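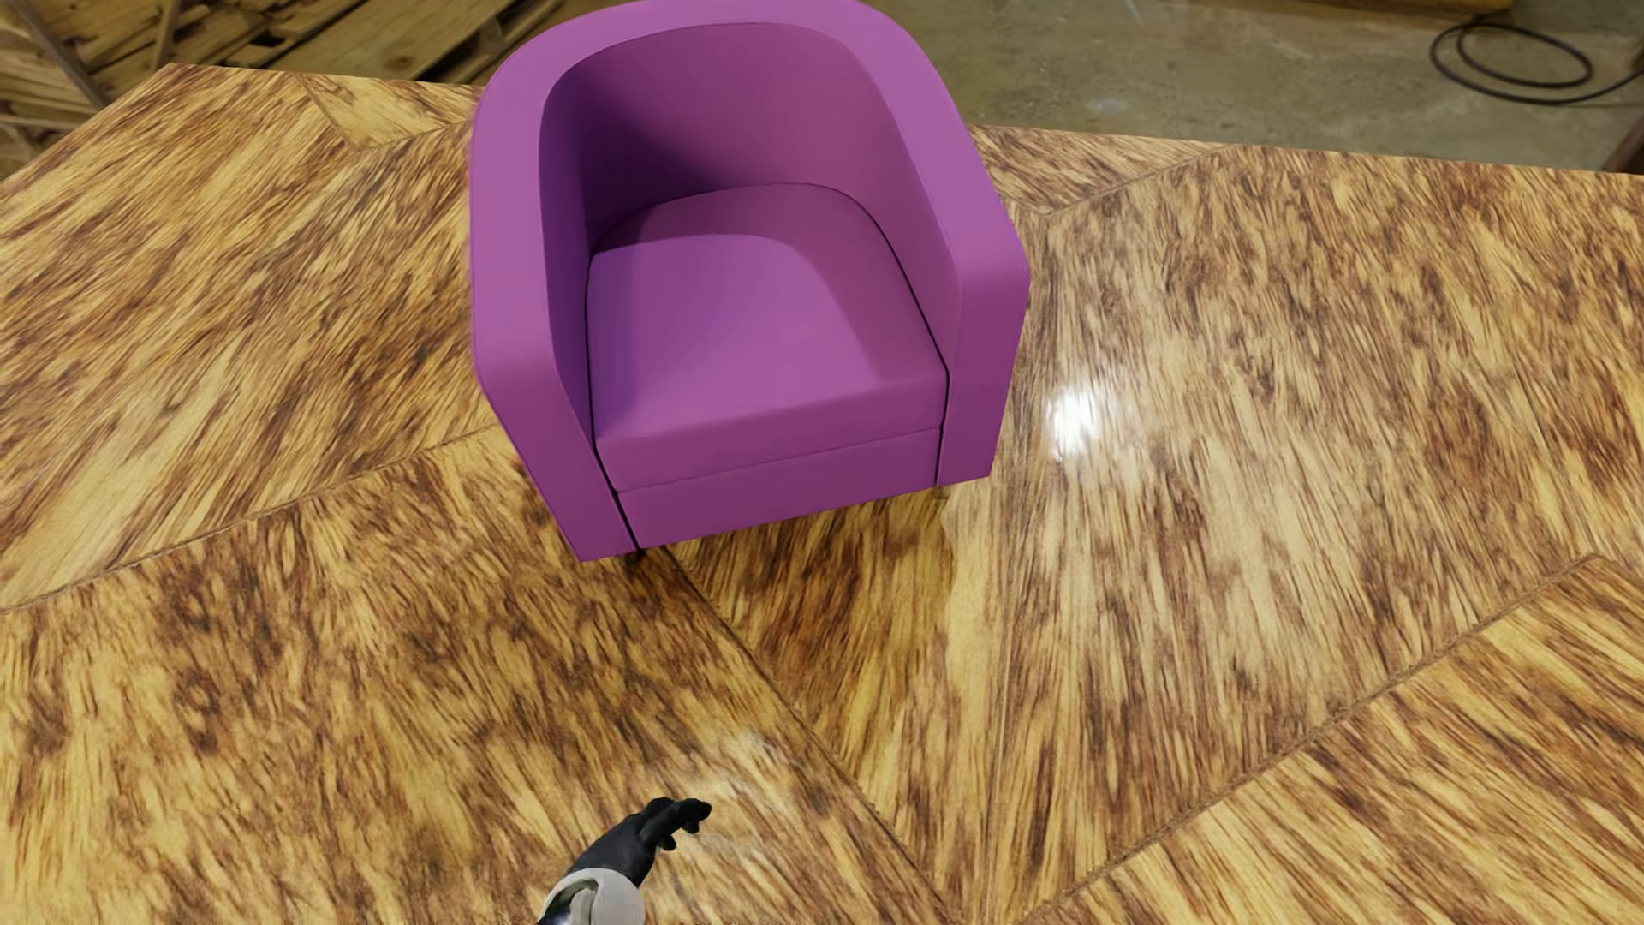
A purple tub chair with a single seat cushion.

CARING FOR UPHOLSTERED CHAIRS AND THE FLOOR UNDER THEM

Most chairs wear out in the seat and along the arms long before anything goes wrong with the frame. A few minutes of upkeep every couple of weeks will put that off for years.

Vacuuming

Use the soft brush head, and turn the suction down if your machine lets you. Start at the top of the back and work down so the dust falls onto parts you haven't done yet. On a tub chair, the groove between the seat cushion and the back collects most of the crumbs. The narrow crevice tool reaches it. If the cushion lifts out, take it out and do the base as well. Check for coins and hairpins first.

Spills

Blot with a white cloth, working from the outside of the spill toward the middle. Don't rub. Look for the cleaning code on the tag before you use anything else:

W — water-based cleaner is fine
S — solvent only, no water
WS — either one
X — vacuum only

For a W fabric, mix 2 cups of cool water with a few drops of clear dish soap. Dampen the cloth, not the chair. Wipe, then go over the same area with plain water and blot it dry. Test the mix on the underside and wait 10 minutes. Dark and bright colors are more likely to bleed, so don't skip the test on reds, purples and navy.

Sun

Strong afternoon light fades fabric quickly. Turn the chair a little every month or pull the shades from noon on. If the seat cushion is the same on both sides, flip it when you turn the chair.

Felt pads

Glossy floors show every scratch. Put felt pads under all the legs, even on chairs you think never move. The stick-on kind lasts about a year. The nail-on kind lasts longer but needs a solid wood leg. Wipe the leg bottoms with rubbing alcohol before you stick anything on, and let them dry. Grit gets pressed into the felt over time, so tip the chair over every spring and pick the pads clean with an old toothbrush.
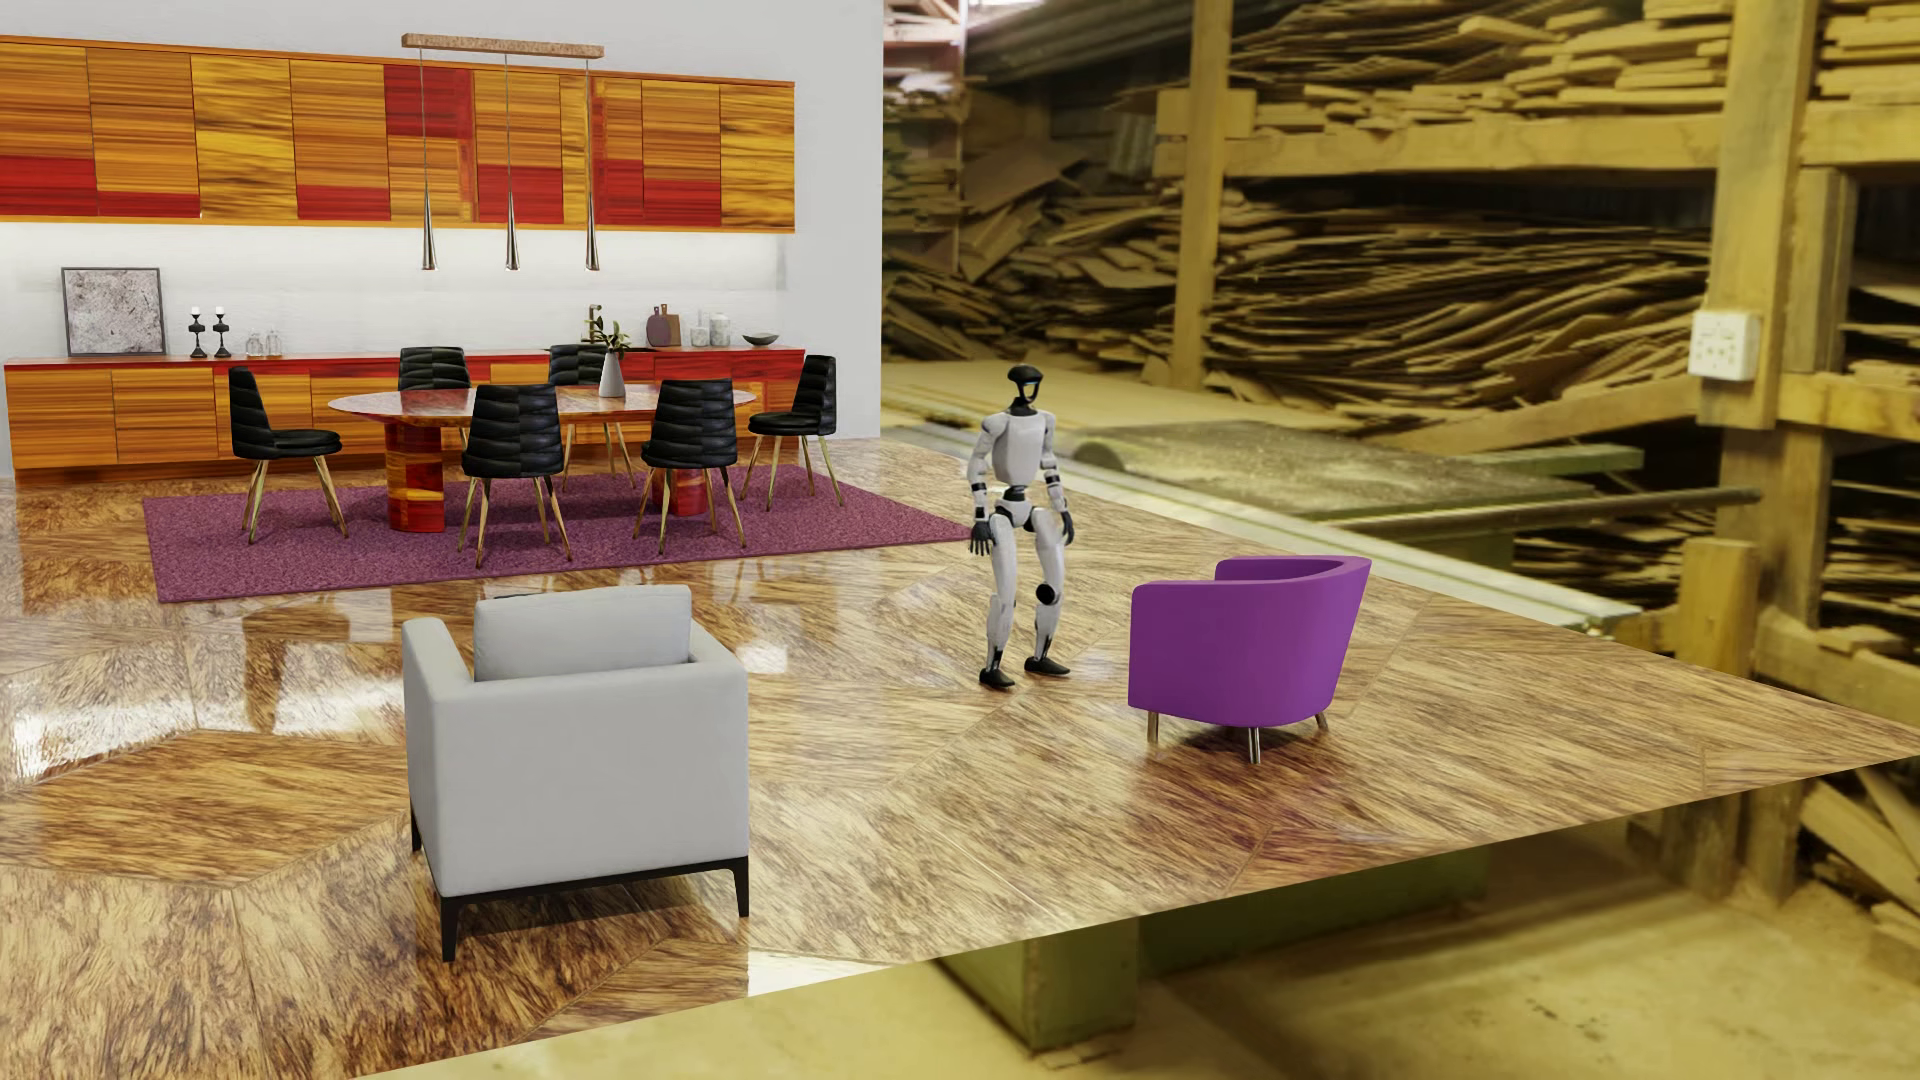
Gray and purple armchairs on a glossy brown floor.

Moving chairs to clean

Lift, don't drag. If a chair is too heavy to lift alone, tip it back and slide a folded towel under the front legs, then do the same at the rear. Pull the towel slowly. Sweep where the chair stood before you put it back.

Shiny floors

Dry dust mop first, then a barely damp microfiber pad. Rinse the pad often. Streaks usually mean too much cleaner, and a second pass with plain water takes care of most of them. Skip steam mops on wood, and keep furniture polish off the floor — it leaves a slick film that is hard to remove.

Lingering smells

Sprinkle baking soda on the dry fabric, leave it overnight, and vacuum in the morning. Repeat once if needed. Leave this one out on velvet, where the powder is hard to get out of the pile.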